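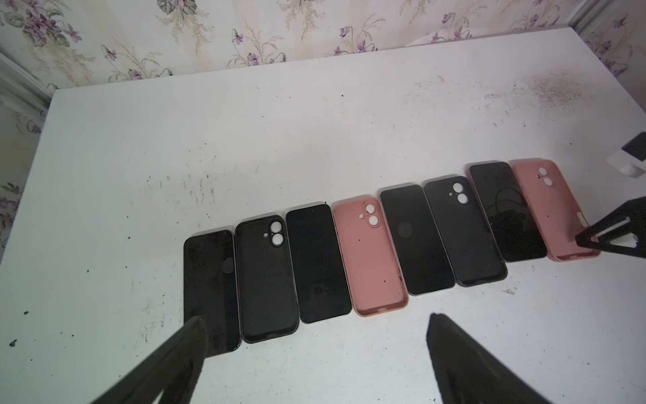
4 min read · 1226 views

Which case goes with which phone? Sorting a mixed lot
Posted in Phones & Accessories by Krisztina Balogh

I have a handful of used phones and several cases that came to me separately. The phones are all dark, and switched off they look nearly the same. The cases are black, very dark blue or black, and two salmon-pink ones. I want to pair them up, put every phone in a case and give them to relatives who need a spare.

My first idea was to try each case on each phone until something clicked. I stopped after the second one because the rim was stiff and I was afraid of bending it or scratching the glass. My husband thinks that if a case goes on at all, it's the right one. I don't agree. I had a case for years that went on fine and covered half of a button.

None of the phones are charged and I don't have a cable for all of them, so looking up the model in the settings isn't easy. Some of the cases have a brand inside and some have nothing. One is marked Wilum, but the Wilum site only lists cases they sell now.

Is there an order to do this in that doesn't involve forcing anything? And should I clean the cases before or after? One of the pink ones has specks on the inside.

Szilágyi
Accepted

Leave the phones alone at first and look at the camera openings on the cases. Put a case down with the open side up so you are looking into it. The holes will be on the opposite side from where they are when you look at the outside of the case, and that catches people out. If you compare an open case with a phone lying on its face, you have to flip one of them in your head. Easier to turn both so their backs face you.

Then go by camera layout. Two lenses stacked, two lenses on a slant and three lenses are all different, and a case made for one won't suit another. After that compare length and width. Lay the phone on the back of the case before you try to put it in. If the phone sticks out past the case on any side, put that case aside.

Last, check the buttons and the charging port. Some older and newer models have the same camera layout and almost the same size, but a button sits a little higher or lower. That is the problem you had with your old case. A case like that is no good even if it snaps on.

When you do put one on, start with the camera corner, press that side in, then work along to the other side. A soft silicone case takes very little effort. To get it off again, peel back one corner at the top and let the rest follow. Hold the phone low over a table or a bed.
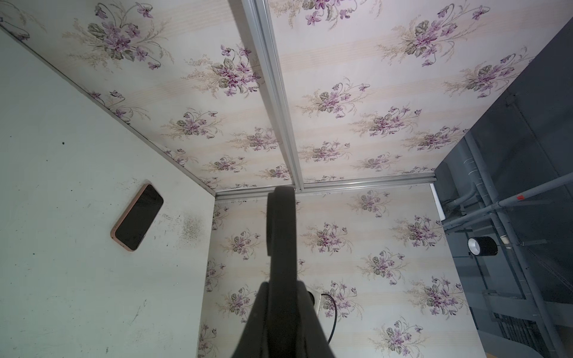
Cleaning and grit

Clean before you fit anything. Specks inside a case get pressed against the back of the phone every time you hold it, and they will mark it sooner or later. Silicone can be washed in lukewarm water with a drop of dish soap. Rinse it, shake it out and leave it on a towel until it is dry all the way into the corners. I leave mine overnight. Hard cases with a glued lining should only be wiped.

Wipe the table too. Phones get slid around when you are sorting, and a dusty surface is rough on a screen. For the phones, a dry microfiber cloth is enough – no window cleaner and no paper towels.

Once a pair is settled, leave the case on and move that phone away from the rest. Otherwise you end up checking the same one again. I put a strip of painter's tape on the back of the case with the model written on it, and it peels off clean when the phone goes to its new owner.
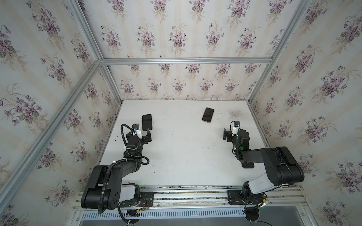
Jenő Balogh says the tape is a waste of time and that a list on paper does the same job. That works if the phones never get moved. With several dark ones I would still label each one.

Lelteo

just buy new ones. I got clear cases for 18 dollars, a pack, and they were ok. old cases turn yellow anyway

If you do keep them, check the SIM tray. On a lot of phones there is a model number printed in the slot or on the back in tiny letters, so you don't need to charge anything. Use a flashlight. Mine was a Sirnton case, and the first one they sent was for the bigger size.

Also don't give away a phone that is still signed in to somebody's account. You do have to charge it for that part.

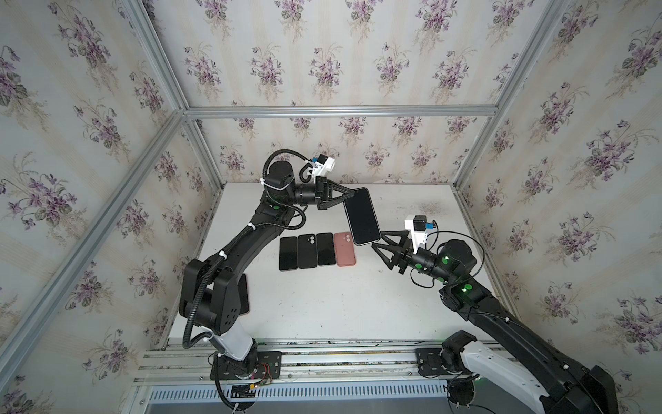
Can a phone go in a case that is slightly too big?
It can, but it will shift around inside, collect dust and may fall out when dropped. Keep the case for the larger model it was made for, or recycle it.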